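Ground rules for people near a laundry robot?

Posted by Kerkstead_Mum_of_Bots

I help run a shared workshop and we've got a two-armed robot learning to do laundry. So far the rules are whatever the person at the keyboard remembers to say out loud, and on Wednesday two of us gave it opposite instructions. I want one page taped to the wall. How far back should people stand, who gets to hit stop, and what has to be checked before a run? No cage, smooth floor, regular front loader.

Nelly Mosquera

Ooh, I wrote ours, so I have opinions! Start with the stop button. One person holds it, that person does nothing else, and you say their name before the arms get power. Then draw your line on the floor. Ours is 60 inches from the farthest the arms can reach, and yes, people grumbled.

After that I'd go in the order of the job:

Before the basket. Walk the floor and look for thin wires. They loop up near the legs and slide under things, and you want them taped down or routed behind before anybody moves. Put the basket where both arms can get to it, and start with one dark item in a light basket so you can tell from behind the line whether it's still in there.
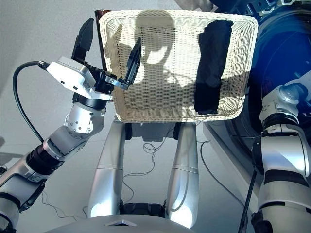
At the washer. Machine unplugged from the wall for every practice run, no exceptions, until you've got 11 clean ones in a row. My number, pick your own. Where things get dicey is the space between the door and the basket. When the basket sits right up by that big black ring, with a gripper finger on either side, there's no good place for a human hand — so the rule is nobody reaches in to fix a sock. Stop, power off the arms, then reach.
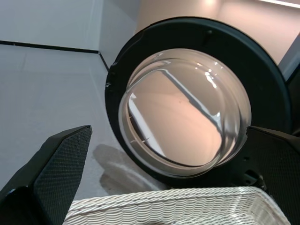 Write down your speed limit too, because "slow" means something different to everybody. We set a cap in the software and only two people have the password. Porthole glass is worth its own line on your page: it bulges out toward the gripper, so measure to the front of the bowl and leave your clearance from there. We used the ring at first and I had to redo the whole sheet in April.

petchrat

Just buy a light curtain. Mine was 600 bucks used and I stopped worrying.

Eritz

Light curtain's fine but it won't settle who's in charge, and that sounds like the real problem here. I'd add a log sheet with the date, who held the stop, and anything weird. Keep it to 4 columns or people quit filling it in. Also look up the actual safety standard for your type of robot, a wall page doesn't replace it.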